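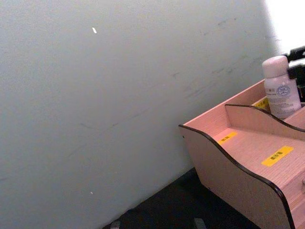

Progress report to the Liem Fund
Ornarside Student Robotics Club, Desk Helper project
Jan 6, 2020

We have had a great few months, and I'm glad to be able to tell you about them. When your grant came through in August, the students had an arm on loan from the school workshop, a gripper that pinched unevenly, and a lot of ideas. They now have a working practice station and a growing set of recorded runs.

The task this term is tidying a desk. A student guides the arm, which we call Clatus, to pick up a small item and stand it in the pink wooden organizer, or to take it back out. It sounds easy until you try it with a bottle! The divider has a wavy top edge, so the gripper needs more height at one end than at the other, and the students spent several meetings working out a safe approach. They settled on coming in from above and keeping the fingers close beside the bottle before closing them.

Where we stand: the club has recorded 304 runs, and 271 of them passed the students' own review. The rest were mostly dropped items, plus a few where the recording stopped early. We kept those too – the younger members are using them to learn how to spot a bad run.

The wrist camera has been the favorite purchase by far. Students can see what the gripper is approaching, and arguments about "it was lined up!" now get settled in seconds. Bright light is still a problem. Part of the view can wash out to white, and we would like to try a blind and a fixed lamp before buying anything bigger.

Four students have learned to run a full session without help, and four more are partway there. They wrote their own checklist, taped it up next to the arm, and have already rewritten it twice.

Still to do: flat items such as rulers and cards, which the fingers slide off, and opening a drawer by its knob. We also plan to show the arm at the Flistalow open house, where visitors will get to drive it themselves. The students are already fighting over who gets to teach them.

Spending is within the budget you approved. The remaining money is set aside for softer finger pads and a spare cable.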